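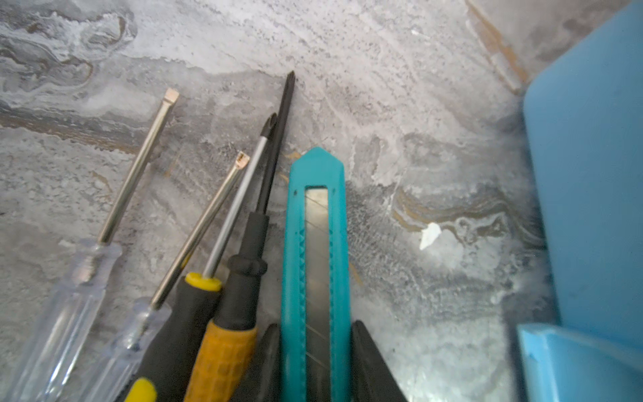
4. Collection of Demonstrations

4.1 Workstation and objects

All demonstrations for the tool storage task were gathered by teleoperation at the Peñalver site, using the two-arm station described in Section 3. Two operators, Olaia Figueroa and Demetrio Goicoechea, shared the recording work. Each demonstration was stored as synchronized joint positions, gripper commands and video from one fixed camera and the wrist cameras.

The object set was drawn from ordinary household and office supplies. Screwdrivers with different handles and a utility knife were chosen for the main group. Clear handles were included on purpose, as our earlier models often placed the grasp point too far along the shaft when the handle was transparent. The container is a clear plastic storage box with light blue parts, which poses a similar difficulty: its walls show both the contents and the pattern of the table. Other items were left within view of the fixed camera so that the policy would not learn to treat every visible object as a target.

Figure 3. The station with both arms at the storage box; a screwdriver can be seen through the lid. 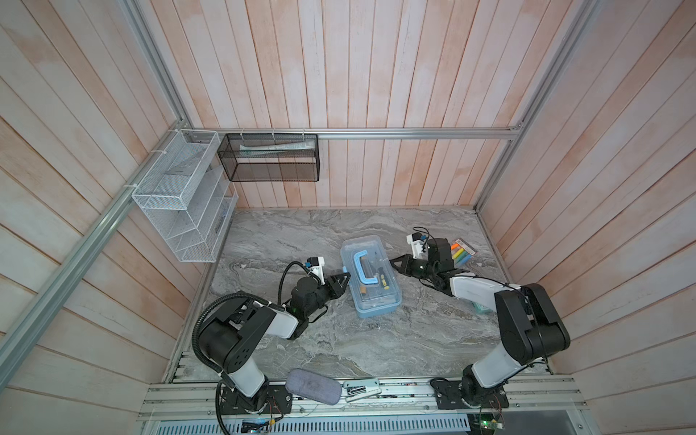
Julián Rivas, in written comments on a first draft, objected that a cluttered station "makes it hard to tell a poor policy from a poor camera view," and asked that a plain setting be recorded as well. We accepted the point in part. A smaller set with no extra items was added on 11/10/2024 and is reported separately in Section 6.

4.2 Recording procedure

The operator began each demonstration with both arms in a rest position and ended it when the task was complete or when 2 minutes had passed. Starting positions of the tools were changed after every 12 demonstrations. Operators were asked to work at a steady pace and to correct a missed grasp within the same recording, and such recoveries were kept - they make up a useful part of the training data. In total, almost 700 demonstrations were collected.

Steps that involve the box call for both grippers. The wrist views are of most value at this stage, as the fingers and the edges of the box appear together at close range and the fixed camera may lose sight of the point of contact.
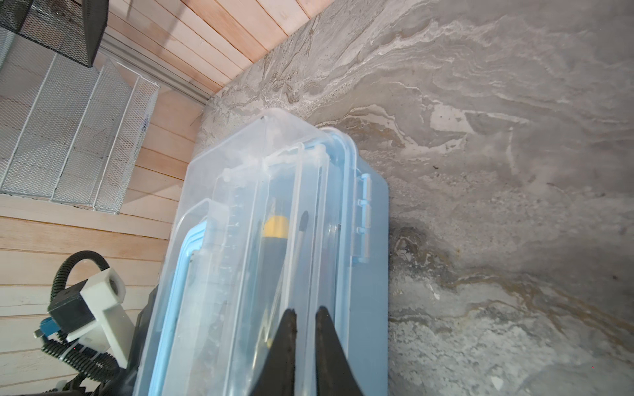
4.3 Review and labeling

Every recording was reviewed once in the Illix viewer by a person who had not operated the arms for it. The reviewer marked the start and end of each grasp, noted any recovery, and assigned a label of complete, partial or rejected. Recordings with missing video from any camera were rejected without further review. Where the reviewer was uncertain, Rosimeire Portela made the final decision. Partial demonstrations were kept for training the grasp detector but were not used for the policy itself.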